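4. Retail Picking Service Under Review

The service reviewed in this section is sold by Vonau under the name Cliltard. It is offered to small grocery stores as a monthly subscription that covers a two-armed robot, the picking software and remote support during opening hours. The store supplies the shelving, the baskets and a network connection. Biditz, which handles installation, asks for access to the sales floor one evening in advance so that the bins can be registered in the system.

We evaluated the service in a mock produce section, using the order format that Vonau recommends to new customers. Each order named one or more kinds of produce and a quantity. The robot was expected to carry a shopping basket in one hand and pick with the other. An item was scored as complete when it lay in the basket and no other item had left its compartment. Orders were sent from the store tablet included in the subscription, and no changes were made to the default settings apart from the walking speed, which was lowered at the request of our safety office.

Over the review period, 441 item requests were sent, of which 30 were withdrawn by the operator before the arm began to move. These are left out of the results in Section 5. Six requests led to a call to remote support, and all six are described in the appendix. Mixed compartments, in which two kinds of produce shared one bin, were kept in the layout throughout. The vendor's guide advises against them, but they are common in small stores.

Figure 3. Produce picking with the basket held in one gripper. 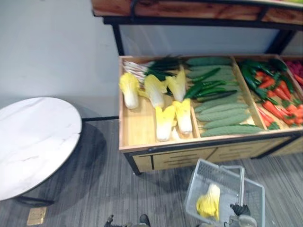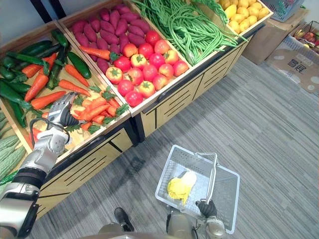

Conceição Cardoso, in a written response to an earlier draft, objected that completion by item says little to a store owner, who pays for finished orders and must deal with the customer when one carrot is missing. She asked that results be given by order as well, and that the time spent by staff in restocking the bins be charged against the service. The first request has been met in Table 4. Staff time was not logged during the review, and the cost figures in Section 6 therefore cover the subscription and installation only.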